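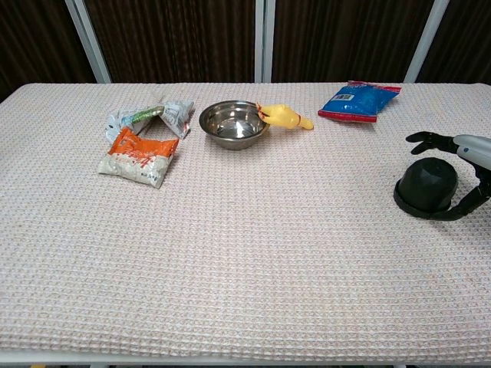 ワッフルのような布をかけたテーブル。うしろは焦げ茶色のカーテンです。

手紙の返事を三か月おくらせてしまいました。

相手はバスポートに住んでいる叔母です。叔母はメールを読みますし、電話にも出ます。ですから用事はいつでも伝えることができます。しかし叔母と私のあいだには、用事ではないことは紙に書くという習慣があって、その紙のほうが止まっていました。四月に届いた封筒を私はずっと冷蔵庫の横にはさんだままにして、七月になってようやく便箋を出しました。

便箋を出したら、書き方を忘れていました。言葉を忘れたのではなく、手が忘れていたのです。二行書いて手首がいたくなり、三行目で字が右へ下がりました。それで今日は、手紙を書くことについて、自分のために少し整理しておきたいと思います。長くなると思いますから、お茶を用意してから読んでください。

はじめに私の事情を書きます。このブログを前から読んでくださっている方は飛ばしてください。私はエンダン・クオック（Endang Kwok）といいます。日本に来て九年になります。日本語は大人になってから勉強しました。話すことはあまりこわくないのですが、書くことは今でも緊張します。ブログの文章も、一つ書くのに二晩か三晩かかります。助詞をなおして、次の日にまた同じところを元にもどす、ということをよくします。

手紙を書きはじめたのは、日本に来る前です。バスポートは港の町で、私が子どものころは、家族のだれかがいつも遠いところで働いていました。父も船の仕事をしていました。父からの手紙はうすい紙に書いてあって、裏の字が表に透けていました。母はそれを窓のそばで読みました。明るいところで読むと裏の字がもっと透けて読みにくいと思うのですが、母はいつも窓のそばでした。

母が亡くなったあとで、叔母と二人で手紙を整理しました。菓子の缶に入っていて、数えたら173通ありました。父のものが一番多く、そのつぎが母の姉妹のもの、それからだれなのか分からない人のものも少しありました。叔母は分からない人の手紙を声に出して読みはじめて、途中でやめて、これは読まないほうがいい、と言って封筒にもどしました。私は続きが今でも気になっています。

父の手紙は、内容はたいしたことがありません。食べたもの、天気、靴がこわれた話。靴の話は何度も出てきます。父は足の幅が広くて、どこの国で買っても靴が合わなかったそうです。電話で話したらすぐに忘れる話です。しかし紙に書いてあるので、私は父が三十歳のときに左の靴だけ先にこわれたということを知っています。

私が手紙を続けている理由を聞かれたら、たぶんこの靴の話をすると思います。

さて、道具のことを書きます。道具の話は好きな人と全然興味がない人がいますから、興味がない方はつぎの「書く順番」というところまで進んでください。

道具

ペンは万年筆を使っています。ウォーセン（Wosen）という名前の、中古で買ったものです。買った店のご主人は、この会社のことはよく知らない、たぶん小さい会社だったのでしょう、と言っていました。軸は暗い緑で、ふたのところに前の持ち主がつけたらしいきずがあります。ペン先は細いほうですが、私は筆圧が強いので、少し太く出ます。

万年筆を使うと字が上手になると言う人がいます。私の場合はなりませんでした。ただ、速く書くと線がかすれるので、自然にゆっくりになります。ゆっくり書くと、漢字の線を一本忘れることが減ります。私にとってはこれが大きいです。「達」の横の線の数を、私はボールペンのときは何度もまちがえました。

インクはレノックス（Lennox）の青黒です。乾くのがおそいインクで、左利きの人にはすすめません。私は右利きですが、それでも横書きの一番下の行で手の横がよく青くなります。青くなった手でスーパーへ行って、レジの人に「インクですか」と言われたことがあります。そうです、と答えたら、その人も学生のときに習字で袖を黒くした話をしてくれました。うしろに人が並んでいたので、話は短く終わりました。

紙は長いあいだ迷いました。最初は百円の店の便箋を使っていました。これは悪くありません。罫線がうすくて、字が多少曲がってもめだちません。つぎに高い和紙の便箋を買いましたが、インクがにじんで「臓」という字がただの黒い丸になりました。健康診断の話を書いていたのです。叔母は日本語を読みませんから、日本の友だちへの手紙でした。友だちは「内なにが悪いの？」と電話をかけてきました。内臓は悪くありませんでした。

今は、リクラ（Rikura）という文房具の店で買う、罫線だけの白い便箋です。一冊72枚で、表紙が灰色で、ほかに飾りはありません。リクラは駅から遠くて、坂の途中にあります。行くときはのぼりで、帰りはくだりです。夏にのぼると便箋を選ぶ前に汗をふかなければなりません。店の人もそれを知っていて、入口のところに扇風機がこちらを向いて置いてあります。紙の店なのに大丈夫かと思いますが、紙の棚には風が行かない角度になっています。

封筒も同じ店で買います。国内用は縦長の白、外国へ出すときは横長のものです。外国へ出すときの住所の書き方は、今も毎回前の封筒を見ながら書きます。相手の住所と自分の住所の場所を逆にして、自分の手紙が自分の家に届いたことがあるからです。切手にきちんと消印がおしてありました。自分の字の封筒がポストに入っているのを見たときは、だれかが私のまねをして手紙を書いてきたのかと思いました。

書く順番

日本語で手紙を書くとき、私が最初につまずいたのは、書きはじめでした。日本語の手紙の本を読むと、まず「拝啓」があって、季節のあいさつがあって、相手の健康をたずねて、それから自分のことを言います。用件はそのあとです。本には月ごとに例文が並んでいて、七月なら「盛夏の候」などと書いてあります。

私はまじめでしたから、はじめての手紙を本の通りに書きました。日本語学校でお世話になった先生への手紙です。「盛夏の候、先生におかれましてはますますご清祥のこととお慶び申し上げます」と書いて、そのつぎに「私は元気です。アパートに虫がいます」と書きました。今読むと、一行目と二行目が別の人です。先生は返事で、虫のことをたいへん心配してくださいました。季節のあいさつについては何も書いてありませんでした。

先生の返事は「毎日暑いですね。うちの朝顔はまだ咲きません」というはじまりでした。私はそれを何度も読みました。季節のあいさつというのは、こういうものでいいのだと分かりました。自分の家のまわりの季節を書けばいいのです。それからは、書きはじめる前に窓をあけて、外の様子を一つだけ書くことにしています。蝉の声、向かいの家の洗濯物、雨のにおい。一つだけにするのは、私は二つ書くと三つ書きたくなって、便箋の半分が天気になるからです。

つぎに、相手の手紙に書いてあったことに返事をします。これを先にするか、あとにするかは人によるようです。私は先にします。自分の話を先に書くと、楽しくなってしまって、相手の質問に答えるのを忘れます。叔母に「膝の具合はどうですか、と私は三回聞いた」と叱られたことがあります。ですから今は、相手の手紙を左に置いて、答えたところに鉛筆で小さい点をつけます。点のない質問が残っていたら、封をしません。

相手の手紙に点をつけるのは失礼だと思う方もいるかもしれません。鉛筆ですから、あとで消しています。消しわすれることもあります。

それから自分のことを書きます。何を書くかが一番むずかしいところです。大きいことは、たいていメールでもう知らせてあります。引っこし、仕事、病気。残っているのは小さいことで、小さいことは、いざ便箋の前にすわると一つも思い出せません。

そこで私は台所に小さい帳面を置いています。手紙に書きたいことがあったら、単語だけ書いておきます。たとえば今の帳面には「梅、ふた」「階段の猫（別の猫）」「歯医者の音楽」と書いてあります。「梅、ふた」は、梅のシロップのびんのふたがあかなくなって、隣の部屋の人に頼みに行ったら、その人の家にもあかないびんがあって、おたがいのびんを交換してあけた、という話です。おもしろいことに、私は隣の人のびんをあけることができて、隣の人は私のびんをあけることができました。これは叔母への手紙に書きました。一ページ半になりました。

「歯医者の音楽」は、もう何のことか分かりません。次に歯医者に行ったら思い出すでしょう。

終わり方は、はじまりほど悩みません。便箋の下のほうが近づいてきたら終わります。日本語では「どうぞお体を大切になさってください」と書きます。この文はとても便利で、夏でも冬でも使えますし、元気な人に書いてもおかしくありません。私の母語では、手紙の終わりに「台所から」と書く人がいます。書いている場所を最後に書くのです。父は「甲板の下から」と書いていました。私は日本語の手紙でも時どきこれをまねして、名前の前に「台所より」と書きます。日本の友だちの一人は、これを料理のことだと思って、何か作り方を送ってくれたのかと封筒の中をもう一度見たそうです。

二つの言葉

叔母への手紙は母語で書いて、日本の友だちへの手紙は日本語で書きます。同じ週に両方書くと、変なことが起こります。

母語の手紙では、私は子どもです。叔母に書くからだと思っていましたが、ほかの人に書いてもやはり少し子どもになります。私が母語で暮らしていたのは若いときですから、言葉もそのときの年で止まっているのかもしれません。税金とか、住民票とか、腰の痛みとか、そういうことを母語で書こうとすると、言葉がありません。叔母への手紙の中に「住民票」と漢字で書いて、そのあとに説明を四行つけたことがあります。叔母の返事は「紙がたくさん必要な国なのですね」でした。

日本語の手紙では、私はずいぶん礼儀正しい人です。敬語のせいもありますし、まちがえないように短い文を使うせいもあります。怒っているときでも、日本語で書くと怒りがうすくなります。まえに友だちとけんかをして、怒りの手紙を書こうとしました。辞書をひいて、強い言葉をさがして、助詞を確かめて、下書きをして、清書をするころには、もう怒っていませんでした。出さないで引き出しに入れました。先日読みなおしたら、怒りの手紙としては失敗ですが、文法はきれいでした。

けんかの原因は、旅行の切符をどちらが買うかという話でした。二人とも相手が買うと思っていて、当日の朝に二人とも持っていませんでした。結局は各駅停車で行って、着いたら昼でした。今はその駅弁の話だけが残っています。

まちがいについて

外国語で手紙を書くと、まちがいが紙に残ります。これがこわくて手紙を書かない、という話を、同じように日本で暮らしている知り合いから何度も聞きました。気持ちはよく分かります。メールなら画面が漢字を選んでくれますし、送る前に全部なおせます。

私も最初は、下書きを先生や同僚に見てもらっていました。しかし見てもらうと、きれいな手紙になるかわりに、見せてもいいことしか書けなくなります。会社の人に見てもらう手紙に、会社の悪口は書けません。それで、ある時から見せるのをやめました。

やめてからの手紙には、まちがいがたくさんあったはずです。自分で気がついたものでは、「お世話になりました」を「お世語になりました」と書いたことがありました。出したあと、夜、ふとんの中で急に気がつきました。ポストは家の近くにありますが、ポストの口から手紙をとり出すことはできません。翌朝その前を通ったときも、まだ集める時間の前でしたから、あの中に「世語」がいるのだなと思いながら駅へ行きました。

受けとった人は何も言いませんでした。気がつかなかったのか、気がついて黙っていてくれたのか、今も聞いていません。

修正液は使いません。使うとそこだけ白く盛りあがって、まちがいがあったことがかえってよく見えます。私は線を一本ひいて、横に正しい字を書きます。日本の手紙の本には、まちがえたら全部書きなおすのが礼儀だと書いてあります。目上の方への手紙や、お悔やみの手紙では、私もそうします。友だちには線一本で許してもらっています。父の手紙にも線がたくさんありました。線の下の字を読むのも楽しみでした。「来月帰る」の「来月」に線がひいてあって、横に「秋」と書いてあるものがあります。母はそれを見てどう思ったでしょうか。

返事を待つこと

手紙が好きだと言うと、返事を待つ時間がいいですね、と言われることがあります。私は待つのがあまり好きではありません。出した次の日から、もうポストを見ます。届いてもいないのに返事が来るわけはないと分かっていて、見ます。入っているのは水道のお知らせと、ピザのちらしです。

ただ、叔母との手紙では、おそいことに慣れました。船便だったころよりは速いのですが、それでも私が夏に聞いたことの答えが、すずしくなってから来ます。「暑さはどうですか」と書いてある手紙を、上着を着て読みます。それで、叔母への手紙では急ぐことを聞かないようになりました。急がない質問というのは考えると意外にむずかしいです。昔の家の階段は何段でしたか、とか、あの缶のビスケットはどんな味でしたか、とか。前の手紙では、子どものころ飼っていた鶏の名前を聞きました。叔母の答えは「鶏に名前はつけない。あなたが勝手に呼んでいただけ」でした。では私は何と呼んでいたのですか、と今度の手紙で聞くつもりです。

三か月おくらせた返事には、最初におわびを書くかどうかで一晩迷いました。おわびからはじめると、そのあと全部が言い訳のようになります。父の手紙を出して調べてみたら、父は一度もおくれたことを謝っていませんでした。いきなり「こちらは魚がまずい」とはじまります。半年ぶりの手紙でもそうです。私は父ほど堂々とできませんので、季節のことを一つ書いて、そのあとに「返事がおそくなりました」と一行だけ書きました。それから膝のことに答えて、びんのふたの話を書きました。

手首がいたくなったので、二日に分けて書きました。二日目は字が少しもどっていました。一日目と二日目のさかいめは、だれが見ても分かると思います。インクの色も、二日目のほうが濃いです。ペンの中で少し水分がなくなったのでしょうか。くわしい方がいたら教えてください。ペンを洗ったほうがいいことは分かっています。

ふだん手紙を書かない方が、だれかに書いてみたいと思ったら、はがきからはじめるといいと思います。はがきは書くところがせまいので、三つか四つの文で終わります。私も手がなまっているときは、はがきで練習します。字を大きく書けばもっと早く終わります。絵はがきなら絵のほうを相手が見てくれます。住所を先に書いておくと、もう出すしかないという気持ちになるので、私はいつも住所を先に書きます。そして名前の字を確かめます。「斉」と「斎」は、九年いても毎回確かめています。

叔母への手紙は昨日、郵便局の窓口で出しました。便箋が五枚になったので重さが心配でしたが、追加の料金はいりませんでした。窓口の方が封筒の住所を見て、これはどこの国ですか、と聞きましたので、港のある町です、と答えました。国の名前を聞かれていたのだと、外に出てから気がつきました。封筒にはちゃんと書いてありますから、届くと思います。

つぎは、先生に暑中見舞いを書きます。朝顔のことを聞いてみます。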